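Keeping medical records at home: which tips are worth the bother

Every January the magazines tell us to get our health papers in order, and every January somebody sells a forty-pound binder to do it with. I have tried most of the advice going, on my own family's papers, and a good deal of it doesn't survive a busy week.
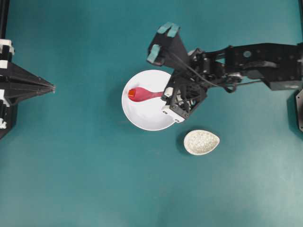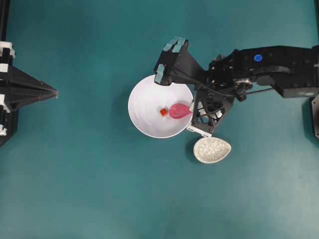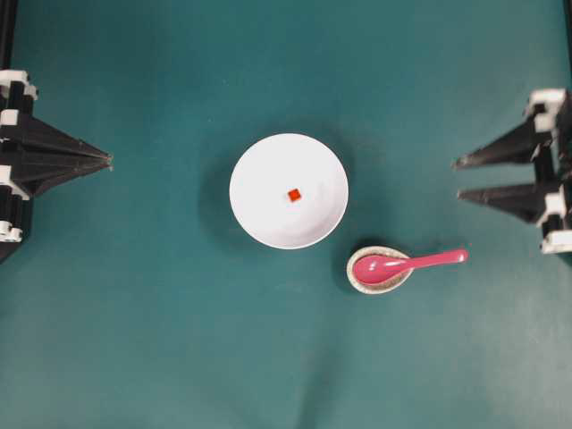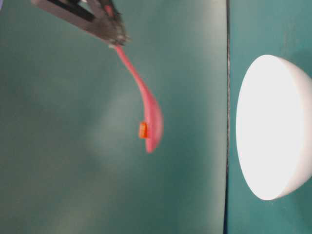 Start with the famous one, scanning everything. I did 200 pages in June and have looked at 2 of them since. Most surgery letters repeat the letter before. Scan the latest summary, any list of allergies and the vaccination card, and put the rest in a box.

Colour-coded folders

Supposedly red is for hospital, blue for the GP and so on. Then a hospital letter arrives with a GP's note stapled to it and you stand there holding it. One folder per person, newest on top, works just as well and costs nothing.

The medicines list on the fridge

I came round to this one, with reservations. Use the name printed largest on the box and the one in small print underneath, as they may be the same drug sold two ways. My brother-in-law Traian Chiriac had both written down as separate tablets, and the pharmacist was not amused. Put the dose and the time of day next to each. Date the list, or it's worse than having none.

Apps

I tested Fekell and Tindia for 29 days each. Fekell wants a password every time. Tindia is prettier, but it wouldn't take in anything exported from Fekell, so I typed the lot in again. Both promise to "talk to your clinic". Neither talked to mine. If you must use one, check first that it can print a plain page you could hand to a nurse.

Abbreviations

Don't copy them from letters unless you know what they mean. Emerson Lopes wrote in to say he'd carried "MS" on his card for years without knowing what it stood for. Ask, and write the words out in full.

Laminating

No. You'll need to change it by spring.

Last updated July 29, 2025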